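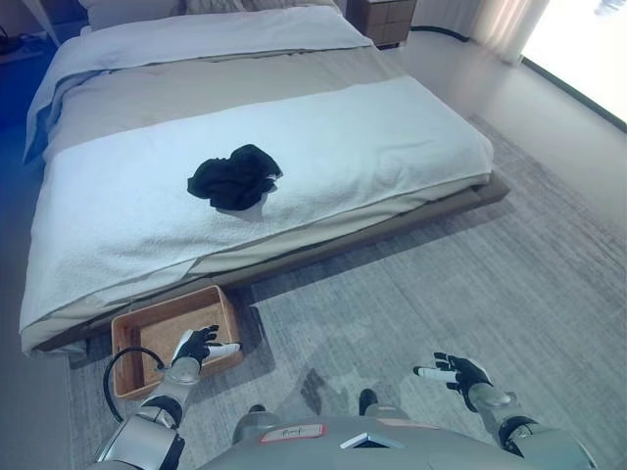
May 31, 2022

Dye bath 2, Costa black

So pleased with this one! Weighed out 413 g of fabric, soaked it overnight, then held the bath at 58 degrees with the new Grostix thermometer (finally one I can read through steam). The color is deep and dark, way better than bath 1.

Rinse took forever. Next time add the salt in three parts and stir more at the start.

Left to do:

- Rub test against white terry, dry first and then damp
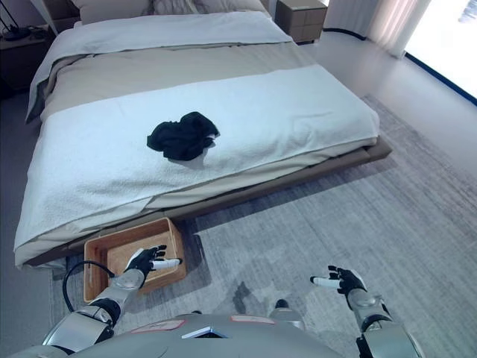
- Order more soda ash from Grerico, we're down to 50 g
- Try the Utero gray in June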